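Domstead tenants to get shared cleaning cupboards before winter

DOMSTEAD – Broston Community Housing will open shared cleaning cupboards in six of its apartment buildings from April, giving tenants free use of household equipment that many now buy, store or go without.

Each cupboard will be on the ground floor and will hold vacuum cleaners, mops, buckets, brooms, dustpans, a carpet washer and a small stepladder. Tenants open the cupboard with their building fob and sign items out on a sheet inside the door. Most items can be kept for up to two days. The carpet washer must be back the same evening.

The first cupboard will open at Gouveia Court, the largest of the buildings, followed by the other five over the next month.

"We asked people what would make their flat easier to look after, and a lot of the answers were about storage," said Rosário Baptista, tenant services manager at Broston. "If you live in a bedsit you don't have room for a vacuum and a mop bucket. Some people were keeping theirs in the bath."

The program will cost $3,000 to set up, paid from the existing tenant services budget. Rents and service charges will not change as a result. Money for repairs and replacement equipment will come from the laundry room takings at each building.

Broston trialled the idea at Gouveia Court last year with one vacuum cleaner and a box of hand tools kept in the old meter room. The vacuum was booked most weekends. Tenants in the trial asked for a second one, for longer hours, and for a proper place to empty it, as the meter room had no bin. The new cupboards will have a bin and a hook rail, and will be open from 7 a.m. to 9 p.m.

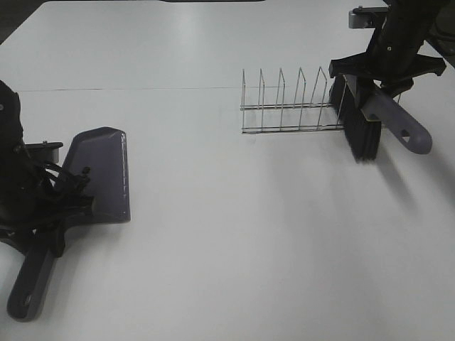
Broston Community Housing | Tenant Services Team

Cleaning liquids will not be supplied. Tenants are asked to bring their own and to take them home again afterwards. Bleach and drain cleaner must not be left in the cupboards, which will be checked each week when the stairwells are cleaned.

Anything broken through normal use will be replaced at no charge to the person who had it. Tenants should put a note on the sheet and leave the item on the bottom shelf. Items that are not returned will be followed up with a phone call first.

Equipment for the program is being bought through Oson Hardware on Mill Street, which will also service the vacuums and the carpet washer. Tenants who have sound equipment they no longer want can offer it to the program, but electrical items will need to be tested before they go on the shelf. Please do not leave donations outside the cupboard.

Tenants who have trouble lifting or carrying can ask to have an item brought to their door. Requests can be made at the office or by phone, and should be in by noon for delivery the same afternoon.

"It's a cupboard with a vacuum in it, so we've tried to keep the rules short," Baptista said. "We'll look at how it's going after the first few months and change the hours if they don't suit people."

Notices with the opening date for each building will go up beside the mailboxes. A large-print copy of the borrowing rules is available on request.

About Broston Community Housing
Broston Community Housing is a non-profit landlord providing rental homes in Domstead and the surrounding area. It lets bedsits, one-bedroom and family apartments at below-market rents.

Media contact
Rosário Baptista, Tenant Services Manager
Broston Community Housing, Domstead office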